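Bin Picking Cell 4, Software Release Checklist
Site: Botville
Checked by: Jintana Luangrath
Build: 632, Rerkudia planner

1. Controller and planner report the same tool frame. OK.
Comment: Offset file was reloaded after the build. Values match the sheet.

2. Bin walls present in the collision model. OK.
Comment: All four walls load with their outward slope. Padding is set to 10 mm.

3. Second bin present in the collision model. OPEN.
Comment: Loaded, but the shared rim is missing. Ellery to fix the mesh before Saturday.

4. Hoses and cables covered by the wrist envelope. OK.
Comment: The envelope takes in the hose loop beside the gripper. Do not shrink it to gain reach in the corners.
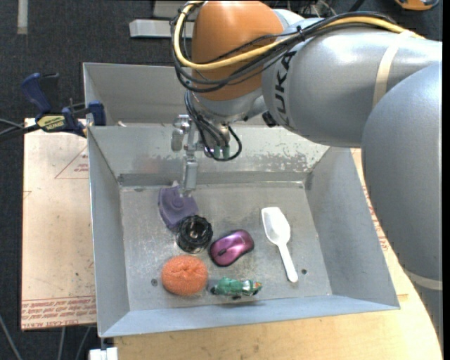
Does the planner have to be restarted after a change to the collision model?
Restart it every time. The planner reads the model only at startup and will keep using the old one without a warning.

5. Segmentation on shiny and dark items. OPEN.
Comment: Glossy black parts still come back with holes in the depth map. The mask is usable, the grasp height is not. Keep the minimum height limit on.

6. Speed limit during the first runs. OK.
Comment: Capped at up to 50 percent in the planner settings. Prevance asked for the cap to stay until item 5 is closed.

7. Stop on lost camera feed. OK.
Comment: Feed pulled during an approach move. Arm stopped, fault logged, no automatic restart.

8. Log rotation. Not checked.

Result: supervised runs only. Recheck items 3 and 5 on the next build.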